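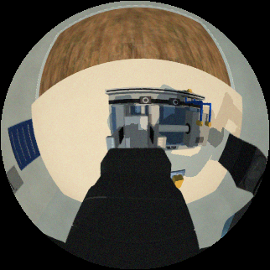 Delphine Obi wrote that she changed her delivery address in December, the account page has shown the new one ever since, and her Bandara order still goes to the old flat every time. She has written to us twice and both times was told to update her address.

Print | E-mail

Ticket 356: recurring order ships to old address
2026-07-24, Annelies Kälin, Lominby customer support

Product: Bandara vanilla, 1,000 g pouch
Order type: recurring, every 14 days
Carrier: Plostthorpe
Ships from: Wadstead
Status: open, fix applied to this account, general fix pending

Customer's report

The customer moved and changed her address under Account > Addresses. She deleted the old one. The confirmation e-mail for each recurring order lists the new address. The tracking page shows only the town, and it is the same town, so she didn't notice until the first parcel failed to arrive. The new tenant at the old flat has been handing the parcels over, but he is moving out and she can't count on that any more.

She wants three things: the next pouch sent to the right place, the last one replaced if it can't be found, and her price left alone. She signed up on the older subscription price and was told in an earlier reply to cancel and start again. She didn't want to do that. Canceling would have put her on the current price.

First reply (previous agent)

"Please log in and check that your default address is correct, then sign out and back in."

She did it. No change on the next order.

Second reply (previous agent)

"Please cancel the subscription and set up a new one with the correct address."

She declined, and the ticket was closed as "customer did not complete steps." I have reopened it. It should not have been closed.

What I checked

1. Account address. Correct. Only one address is saved, and it is the default.

2. Confirmation e-mail. Correct. The template fills in whatever address is on the account at the time it is sent, so it tells us nothing about where the parcel is going.

3. Subscription record. It shows the new address on screen. I opened the history tab and there is no entry for the change, which is odd. An address change normally leaves a line with the time and the user.

4. Shipping label. I asked Wadstead for a copy of the last label. It has the old address, including the old flat number.

5. Export file. Wadstead gets a file from us each morning with that day's recurring orders. They sent me the row for this customer. The old address was already in the file when they received it, so the warehouse printed what we gave them.

6. Plostthorpe. They confirmed there is no redirect or saved preference on their side. Their driver delivered to the address on the label. I have told them we are not raising a claim.

What seems to be going on

When a subscription is created, the address is copied into a separate field for shipping. Changing the address on the account is supposed to update that copy. For subscriptions set up before the last checkout update, it doesn't. The screen we see in support shows the account address, so everything looks fine to us, and the export uses the copy. 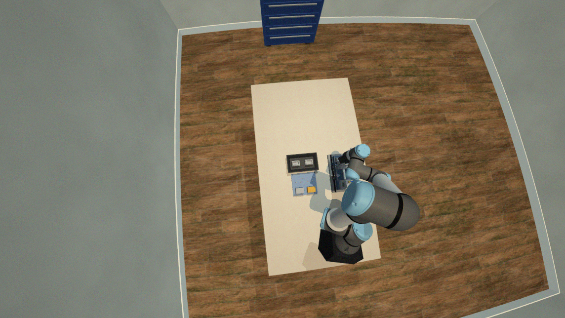 I tested it on my own staff account, which has an old subscription on it. I changed the address, saved, and asked for a test export. The old address came out. Then I made a new subscription on the same account and changed the address again. The new subscription exported correctly and the old one did not.

Things that did not help on the test account:

Signing out and back in.
Deleting the old address and adding the new one again.
Pausing the subscription and resuming it.
Changing the flavor. It did change the flavor in the export, but the address stayed as it was.
Changing the delivery interval and changing it back.

What did help: opening the subscription in the admin tool, clicking Edit shipping, and saving without typing anything. The field fills in from the account when the form opens, and saving writes it to the copy. The history tab then shows a line for it. The price is not touched. I compared the record before and after.

Fixed for this customer

I did the same on Delphine Obi's subscription and asked Wadstead for a preview of her row in the next file. It has the new address. I also added a hold note so that someone at the packing desk reads the label before it goes out. Please leave the note on until she confirms a delivery.

A replacement pouch has been ordered for the missing one, sent as a single order with no charge. Single orders take the address directly from the account and are not affected. Her subscription price is unchanged.

She asked whether the replacement would move her next delivery date. It won't.

For other agents

I searched closed tickets for "old address" and found 11 that look the same. Most were told to cancel and start again. I have sent the list to the web team and will contact those customers myself, so please don't write to them separately.

If you get a new one, ask for a photo of the label or ask Wadstead for the row. Do not rely on the confirmation e-mail or the subscription screen. If the label is wrong, use Edit shipping and save, then check that a line appears in the history tab. If no line appears, stop and send it to me.

Do not tell the customer to cancel. The old price can't be put back by support once the subscription has ended; it has to go through billing and takes several days.

The web team has the bug and has given no date for it yet. I asked whether they can run the save on all of the older subscriptions at once. They want to look first at accounts with more than one saved address, where a customer may be sending to a parent or an office on purpose. On those the form would fill in the default address, and we would end up moving parcels that were going to the right place.

Same caution applies by hand. If the account has more than one address, ask the customer which one the subscription should use before you save anything.

Customer update sent. Waiting for her to confirm the replacement has arrived.

Print | E-mail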